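Handheld grippers at home: tips from the Adeck club

18 comments

Members of the Adeck gripper club take a tool home between meetings and practise at whatever surface they have. These tips cover the tray exercise, which is the one we set for Fleduvent, our end-of-year round in May. They assume you've already built your gripper and the fingers open and close without sticking.

Use a tray with raised edges. A flat board lets packets slide off as soon as a finger nudges them, and then you spend the evening picking things up. A baking tray or a tea tray will do. If you work on a bed, pull the duvet tight first, and check the tray doesn't rock when you press on one corner.

Fill it with snack packets of different sizes. Keep them sealed. Foil bags, small square sachets and narrow bars all need a different grip, and the big bag is the best one to start on. Close the fingers at the middle of the bag, stop when the pads touch, then squeeze a little more. If the contents shift to the bottom, put it down and take hold lower.

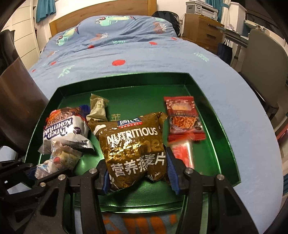 Pads closed on the big foil bag, with smaller packets on either side.

Wipe the rubber pads before each session. Washing-up liquid and warm water is enough, dried with a lint-free cloth. Don't use furniture polish anywhere near them. Dust from cereal and crisps gets into the texture of the pads and they lose their hold long before they look dirty.

Go round the joints with a screwdriver once a week. A loose pivot shows up as one finger arriving before the other, which pushes the bag sideways. Tighten until the finger stops wobbling, then back off slightly.
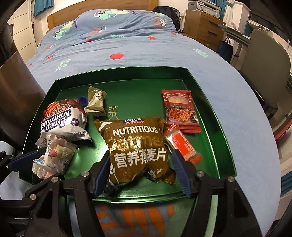

Small packets are harder when they lie partly under something else. Move the top one first, even if it isn't the one you want. Approach crimped ends from the side, as the thin edge folds if you come straight down on it. For bars and tubes, grip across the width.

Do 6 lifts, rest your wrist, then do 6 more. Longer runs make people sloppy. In the Lerkon log sheet, write down the packet, where you gripped it and whether you dropped it. Leave the notes column blank if there's nothing to say.

Once the tray is going well, put one larger household item next to it. A kettle is good practice for judging width. It must be empty, unplugged and cold, and lifted by the handle only. Open the fingers fully before you move in and keep any cable clear of your wrist. 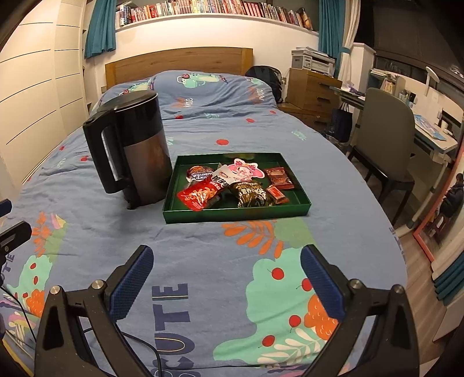
Fingers wide open, kettle and tray side by side on the duvet.

Put the gripper away with the fingers open so the pads don't take a set. Ours go back in the box on Monday with the log sheet folded on top. Spare pads are in the drawer marked Mạch, and please take them in pairs.

157 shares
7 saves this week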